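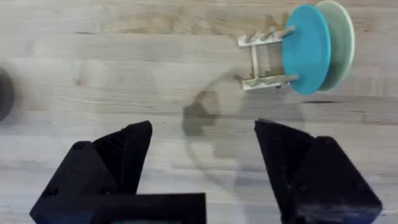
Slide 11. Gray tabletop, white dish rack at upper right.

Start with the surface. Gray wooden planks, grain running lengthwise, thin seams between boards, a pale oval knot on the left half. Point to the seams. Water standing on a seam goes into the end joint first, and that is where our June readings were highest. Do not read out the table of readings; it is in the handout.

Then the rack. Upper bar, lower bar, one thin post joining them on the left. Mention that Kundton and Vemus both supply racks of this general type. Make no comparison of price.

Main point of the section: placement. A rack on a wood top drips onto the same few boards every day. Two options:
Tray under the rack, emptied after each load.
Rack moved 2 inches each week, along the grain.

Beatriz Meireles tested the first option, Américo Frade the second. Results were close. The tray needs less attention but traps moisture if it sits flat, so raise it on feet. State this slowly, it was missed last time.

Expect a question on oil finishes. Answer: reapply when a drop of water no longer beads. Refer anyone with a lacquered top to Joaquim Godinho after the session.

If short of time, skip the 1946 joinery manual and go to slide 12, drying times for plates and bowls. Pause for questions before the cloth samples go around.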